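Workshop notebook – Rampersad Room, software preservation bench
Entry date: April 20, 2025
Entered by: S. Fogh
Present: K. Mogensen, E. Agbenyega

Purpose of entry: to record the state of the Atine handheld firmware work and the outstanding faults in the Rendeo package manager prior to the next internal release.

1. Catalogue synchronisation

The catalogue held 279 titles at the beginning of the session. Two were withdrawn at the request of their author, K. Vondráček, who has reissued both as a single package under a new licence. The published count is therefore 277. The mirror has been regenerated and the index signed with the current key. Colleagues who keep a local copy are asked to discard the old index before updating, as Rendeo will otherwise continue to offer the withdrawn titles and fail at the checksum stage.

2. Loader behaviour on older firmware

Ketill reproduced the fault first logged in December. On consoles with the earlier boot stage, the loader reads the settings file before the memory card has been mounted, finds nothing, and writes a default file over the user's own. Colour profile, language and controller mapping are all lost. A delay of 600 milliseconds before the first read avoids the fault on both bench units. This is recorded as a temporary measure only. The correct remedy is to poll for the mount flag, and Ewurabena has undertaken to prepare that change against the main branch.

The delay is not to be merged. It is held on the branch named nolitz-wait. 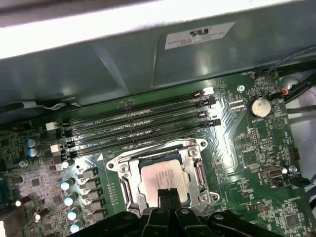

Board inside the case, four memory slots empty.

3. Controller mapping

The guitar and drum profiles submitted by S. Zoëga were reviewed. The guitar profile is accepted without amendment. The drum profile assigns the same input to the pedal and to the menu button, so that a held pedal closes the running title. Returned to Steinar with a note. The profile format itself does not forbid duplicate assignments, and I would favour a warning at load time – Ketill prefers outright rejection. Not settled.

4. Documentation

The installation guide still directs users to format the card with the Nolitz utility, which has not been maintained for some time. The paragraph is to be replaced with instructions for the standard formatter. The Canadian French text will need the same correction. Screen captures in section four of the guide show the previous menu layout and should be retaken once the loader change is in.

Actions

E. Agbenyega: mount flag polling, main branch.
K. Mogensen: retest on both units with the card removed and reinserted during boot.
S. Zoëga: revised drum profile.
S. Fogh: guide corrections, English and French; notice to mirror holders concerning the index.

Signing key returned to the cabinet and logged.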